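Ranger des piles dans un casier à tiroirs : une machine sait faire ça aujourd'hui ?

gitau_bakilana
Bonjour à tous. Je tiens l'atelier de réparation chez Rosau et je perds un temps fou à remettre les petites fournitures en place : piles, vis, fusibles. On en parlait dimanche en famille et mon beau-frère soutient qu'un bras à deux doigts s'en sort très bien en 2 minutes. Moi j'ai des doutes. La prise d'une AA, d'accord. 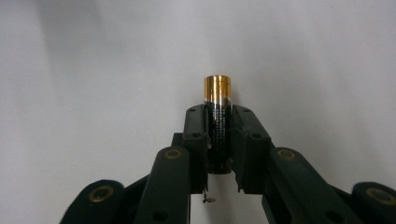

Mais après il faut la déposer au bon endroit, dans un tiroir étroit, et refermer sans tout renverser. Vos avis ?

mwajuma.n
Prendre un cylindre rigide de taille connue, c'est réglé depuis longtemps en atelier. Chez Massawe on a une cellule qui a manipulé 3 951 pièces en septembre, presque sans intervention. Seulement les pièces arrivent toujours au même endroit. Sur une table où les piles sont posées comme elles viennent, ce n'est plus le même travail.
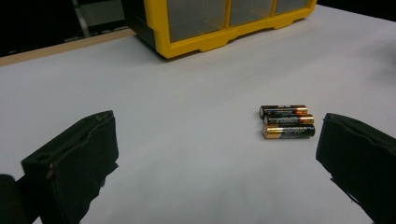
Trois piles AA devant le casier jaune

theerawat_w
Pas d'accord avec Mwajuma. Repérer trois piles sur un plan blanc, n'importe quelle caméra correcte le fait. Le point dur c'est le tiroir. Sur un casier en plastique léger, si on tire de travers, le meuble vient avec. À la main on le retient sans y penser, donc il faut deux mains, ou bien fixer le casier.

mwajuma.n
Fixer le casier, c'est tricher un peu. Chez les gens il n'est pas vissé.

theerawat_w
Dans un atelier, si. Et la question vient d'un atelier.

Man-sik Maeng
Pour situer, j'ai fait de l'intégration chez Fluline pendant 8 ans. Les démonstrations de rangement qu'on voit passer s'appuient souvent sur des gestes faits par une personne, une pince dans chaque main, que le système apprend ensuite à reproduire.
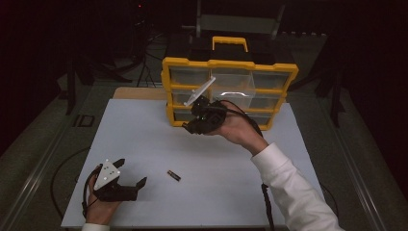
Ça marche mieux que les trajectoires écrites à la main, surtout pour les objets qui roulent. Par contre, changez de casier ou d'éclairage et il faut souvent refaire des essais. Pour Gitau, je ne signerais pas un devis là-dessus cette année.

gitau_bakilana
Merci. Et côté vitesse ? Si je mets 30 secondes à la main et la machine cinq minutes, mais la nuit, ça me va quand même.

Man-sik Maeng
La nuit, oui, à condition que quelqu'un accepte de trouver une pile par terre le matin et le bras arrêté.

mehwish_sandhu
On a testé un bras Rumance au labo du lycée pro. Le rangement simple passait. Ce qui bloquait : deux piles collées l'une à l'autre, et le sens + / -. Je conseille de partir d'un plan dégagé et d'ajouter les objets un par un, en notant à quel moment ça coince.

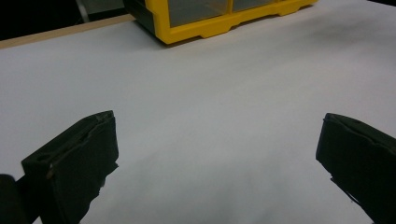
Re : sens des piles et tri par taille

theerawat_w
Pour le sens, un simple gabarit en V suffit. AA et AAA, ça se trie au diamètre, pas besoin d'apprentissage.

mwajuma.n
Avec un gabarit on revient à ce que je disais au début, on adapte le poste à la machine.

gitau_bakilana
Je vais déjà essayer le gabarit, même pour moi. Mehwish, tu aurais la référence de la pince ?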